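Speaker notes: Two-arm regrasping of light furniture
Feson project, Teltville laboratory
2025-11-13
7 min read

Slide 1. Title

Thank the session chair and the hosts. State that the talk covers one method and one set of trials, and that the work on planning for walking robots will be presented separately. Questions are welcome at the end.

Slide 2. The problem

Most work on two-arm handling begins with a heavy or rigid load that stays where it is put. A molded plastic chair behaves differently. It weighs little, slides easily, and its center of mass lies in the open space between the legs. A single gripper that takes hold of one leg and lifts will usually turn the whole chair about that leg. A person corrects for this with the other hand and hardly notices doing so. The question for the Feson project was whether a robot could be taught the same correction from demonstrations, without a full model of the object.

Pause here. The audience will include people from the grasp planning community, and they should be given time to read the two references on the slide.

Slide 3. What was known before

Earlier studies at Teltville treated the two arms as a leader and a follower. The leader took the load and the follower kept a fixed distance. This worked well for boxes and trays. With chairs, the follower often closed on air after the first small slip, and it had no way of finding out. We should be plain that this was our own design and that the shortcoming was ours.

Slide 4. The anchor and the mover

The present method drops the fixed roles. At any moment one arm is the anchor and the other is the mover. The anchor keeps hold of the chair and is not permitted to open. The mover travels to a new contact, closes, and tests the contact with a small pull. Only after the test has passed may the roles be exchanged.
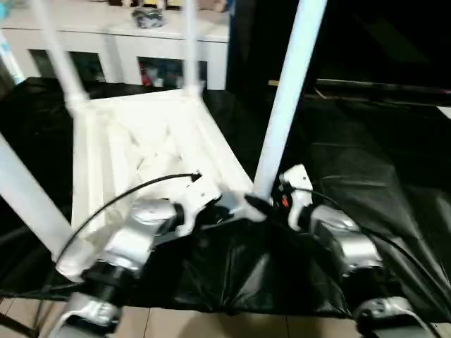

Slide 4. Legs-up start on black plastic sheet. The right gripper is near the base of the large leg, the left at the near edge of the seat.

Point out that the legs-up position is the one we consider most demanding. The ribs on the underside of the seat provide many narrow edges, and a gripper finger can settle on any of them. Some of these edges hold well under a pull and badly under a twist. The policy has to learn the difference from force readings, given that bright light on white plastic leaves the cameras with very little surface detail.

Mention the sheet briefly. It wrinkles and shifts under the load, and its reflections change with every fold. We kept it in the trials on purpose. A policy that depends on a clean background is of limited value in a home or a school hall.

Slide 5. Collecting the demonstrations

Three trained operators guided the arms through the task. Each was asked to exchange the anchor at least once in every demonstration, even where one continuous lift would have been possible. Without that instruction the operators tended to find a shortcut, and the shortcut contained no exchanges to learn from.

Demonstrations with a dropped chair were kept in the set and labeled. Earlier practice in the laboratory was to discard them. Yaroslav Kuzmenko argued for keeping them in August, and the comparison on the next slide supports his view.

If asked: the labeling was done by hand with the Didico annotation tool, which the laboratory maintains for internal use. There is no plan to release it this year.

Slide 6. Training

Keep this short. The network takes both wrist force signals, the joint positions and the head camera view. It produces a motion for each arm and a separate value that names the anchor. The anchor value is checked by a simple rule outside the network: if the anchor's grip force falls below the threshold, the mover stops. This rule was written by hand and was not learned. Reviewers asked about it, and the answer should be given before it is asked again.

Slide 7. An exchange under way
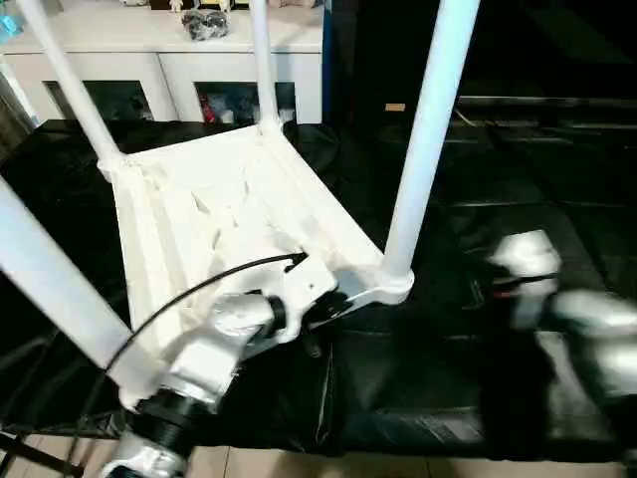
Hidayah Sembiring

Leave this slide up for a moment before speaking. The left gripper has the rim of the seat between its fingers. The right arm is blurred and sits to the right of the chair. Views like this one are difficult for the vision part of the system, as the outline of a fast-moving arm gives a poor estimate of where its fingers are. For that reason the policy relies on joint positions for the mover and uses the camera chiefly for the chair.

Draw attention to the leg nearest the camera as well. It overlaps the robot's own arm in the view. Partial overlap of this kind was present in much of the training set, and no attempt was made to remove it.

Slide 8. Results

The evaluation consisted of 14 trials from the legs-up start. The anchor and mover method brought the chair upright in 13 of them. In the remaining trial the rule described on slide 6 stopped the mover and the run was ended by the operator. It is counted as a failure in the table.

When the labeled drops were taken out of the training set, three further trials failed, all during an exchange. The number of trials is small. Please say so clearly, and do not offer a percentage.

Slide 9. Limits

One model of chair was used throughout. Chairs with arms, folding chairs and stacked chairs were not tested. The contact test adds time to each exchange, and the complete task remains slower than a person by a wide margin. The force threshold was set for this chair and would have to be set again for another.

Slide 10. Next steps

Work will continue on choosing the threshold automatically from the first few contacts. A second line of work, led by Kuzmenko, concerns tables, where the two arms may be too far apart to share a single camera view.

Leave the contact slide on the screen during questions. Requests for the trial recordings should be directed to Sembiring in writing.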